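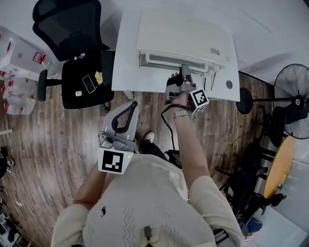 Marker cube drops out on one hand-held gripper

Honeylyn Enriquez
Comparing two sets of hand-held grippers, Groltorden and Usulgate, same operator and same task list. Both carry a camera at the base and a printed marker cube. With Groltorden the right cube loses tracking in the head camera whenever the wrist turns past the edge of the desk. The left is fine. In one run of 1,022 samples I lost 249 on the right and none on the left. Exposure is fixed and the marker size in the config matches the print. Is this the cube mount or the head camera?

Nava
Try a better camera.

Hevham
Probably neither. Pulling at a front panel at desk height leaves the right cube nearly side-on to the head camera, and corner detection goes before the marker is out of view. Plot lost samples against the angle between the marker face and the camera axis. If they bunch at the steep end it is geometry, and a new camera will not change it.
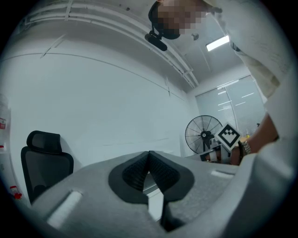
The wrist cameras are a separate matter. Their lenses are wide enough that a marker near the rim is badly bent, so calibrate with the fisheye model before you use them to fill the gaps. The standard model gave me a good fit in the middle and rubbish outside it.

Also check the clocks. My right unit ran behind the left until I put both on the same hub.

Honeylyn Enriquez
Plotted it. They do bunch, nearly all at the steep end. Will recalibrate and repeat with Usulgate on Monday, 1,000 samples per hand.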